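Chapter 7
Planning and Paying for a Robot Work Cell

What this chapter covers
Writing a task statement
Fixed costs and running costs
Hands, spares and wear
Space, power and cable runs
Comparing quotes

7.1 Start with the task

Most poor equipment purchases begin with a catalog. A department sees a machine it likes, finds the money, and then looks for work the machine can do. The order should be the other way around. Before any supplier is called, the buyer should be able to write down the task in one or two sentences, including the objects to be handled, how much they vary, and what happens if one is dropped.

Compare two task statements. The first says, "We need a two-armed robot for kitchen items." The second says, "We need to pick up drinking glasses and small sponges from a table and move them, using hands that can be changed by our own staff." A supplier can quote on the second. On the first, a supplier can only guess, and the guess will usually be on the expensive side.

The task statement also sets the size of the work area. Tape on a tabletop is a cheap planning tool, and it should go down before the budget is drawn up. If both arms can't reach all the places the task requires, a different mounting height or a smaller area may be needed, and either one changes the price.

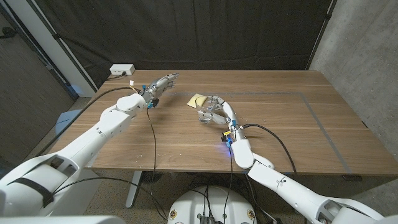
Figure 7.1 Two-armed robot at a table with a taped work area. The right hand is holding a glass.

7.2 The parts of the budget

Kamran Awan, who planned the test rooms at Borkmont, divided every equipment request into four lines: the machine, the hands, the room, and the people. The machine line is the one everyone remembers. In the Borkmont request for its first cell, the room line was left blank. The request was approved in August, and a second request had to be written to pay for the table, the curtain and the electrical work.

The room line should include furniture, floor covering, lighting, power outlets and anything used to control the background. It should also include cable management. Cables that hang over the front of a table can catch on a chair or a passing person, and a cable pulled out of a wrist is a repair bill. Allow for clips, longer leads and the time to fit them.

The people line covers training, setup and supervision. It is paid every year, so it belongs in the running costs and should not be folded into the purchase price.

7.3 Hands and spares
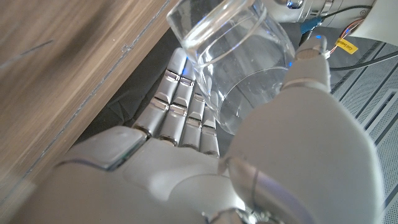

Spare parts are where quotes differ the most. One supplier may include a full set of replacement fingers, while another sells the hand only as a sealed unit. The buyer should ask for a parts list with a price and a delivery time for each item. A hand with segmented fingers, metal joint bands and small wires and plugs near the wrist has many pieces that might need service, and the quote should say which of them can be replaced on site. If the task involves liquid, even a little water in the bottom of a glass, ask in writing what the warranty says about spills.

Suppose Mengal quotes a replacement finger at $213 and Ineck quotes one at $300. Mengal looks cheaper. But if Ineck ships in 48 hours and Mengal can't give a date, the cell may stand idle while staff are still being paid. The cost of waiting has to be added to the price of the part before the two quotes are compared – section 7.5 shows how to do this with a simple table.

Buyers should also decide how many spares to keep on the shelf. The Arno worksheet at the end of the chapter asks for three facts about each part: its price, its delivery time, and whether the cell can run without it. Parts that stop the cell and take a long time to arrive are bought with the machine. The rest can be ordered as needed.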